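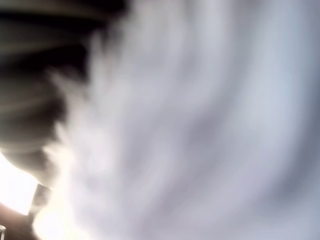

Rajkumari Kanaujia asked whether she could pause her Prosard box while she was away in May. Yes. Log in, open Deliveries and choose Skip. You can skip up to 9 weeks a year.

When is the cutoff for changes?
Noon, two days before your delivery.

Do you deliver to Rudeck?
Yes, since June 2021. The fee is $3 per box. Eltura is pickup only.

Can I swap items?
Up to four per box. Eggs and bread can't be swapped.

Where do I return empty crates?
Leave them out for the driver.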